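Block Puzzle Sets Now Available for Loan from the Kistelness Toy and Learning Library

October 11, 2020

Members are informed that the block puzzle sets purchased under this year's Abdella grant have been catalogued and may now be reserved. The sets were ordered in March and were held back from the shelves until the lending rules for shared play materials had been reviewed. That review is complete, and the revised rules are set out later in this item.

The puzzle consists of a thick red board with recessed pockets in its upper face, together with a number of chunky coloured blocks that are fitted into it. The blocks differ in shape as well as in colour. Among them are a purple piece in the form of a U, a green arch and a blue piece with a bend in it. They may be placed in the board or used apart from it, and several members of the assessment group reported that children spent as much time stacking the loose pieces as they did filling the pockets.

The Library holds 20 sets. Of these, 4 are reserved for use on the premises at Zulton House and will not be lent. The remainder may be borrowed by families, childminders, nurseries and schools in the Kistelness area on the usual terms.

Use with younger children

The assessment group recommends that the board be introduced before the loose pieces. A child who is new to the puzzle may be given the board and a single block, and allowed to turn the block over and try it in different positions. Further blocks can be added one at a time. Adults are asked to resist correcting a piece that has been placed the wrong way up, as most children will notice the difficulty for themselves when the next piece is offered.

Useful words for this stage include tall, flat, corner, edge, gap, across and under. The U-shaped piece lends itself well to talk about what fits between its two uprights. The arch can be spoken of as a bridge, and younger children will generally wish to push something beneath it.

Use with older children

For children of school age, the blocks may be used without the board as a copying exercise. One child builds a small arrangement behind a screen and describes it aloud while a partner attempts to build the same arrangement from the description. Pairs should begin with two blocks. The exercise is harder than it sounds, and teachers who tried it in the summer found that words such as behind and beside needed to be agreed beforehand.

A second exercise concerns balance. Children are asked to set one block on top of another, and then to find out how far the upper block may be moved before it falls. A plain, level surface is advised. Carpets and padded play mats are unsuitable for this exercise.

Members who lead maths clubs may wish to know that a printed sheet of building tasks has been prepared by the Durkora Learning Materials Service. Copies are kept at the desk and may be taken without charge.

Conditions of loan

Each set is lent for one period of four weeks and may be renewed once, provided that no other member has reserved it. Group members may borrow up to two sets at a time. A deposit is not required, but missing blocks will be charged individually, and a board returned with damage to its pockets will be charged at the full replacement price.

Sets should be returned in the lidded box in which they were issued. Blocks must be wiped with a damp cloth and dried before packing. They must not be put in a dishwasher or left on a radiator. Borrowers are asked to check the pieces against the card inside the lid, both on collection and before return, and to report any difference at the desk.

Reservations may be made in person at Zulton House during opening hours or by means of the green form enclosed with this newsletter. Forms received together will be dealt with in order of membership number. Members who reserved a set in the spring need not apply again.

Comments on the sets are welcome and will be considered when the next order is prepared. The Library has been asked in particular whether a larger board would be of use to groups, and would be glad to hear from nurseries on this point.

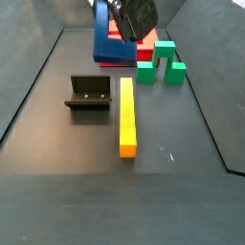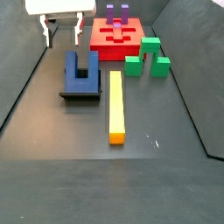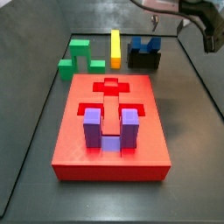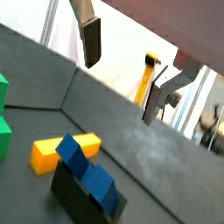 Coloured pieces from the block puzzle sets. The red board is shown in the second and third pictures.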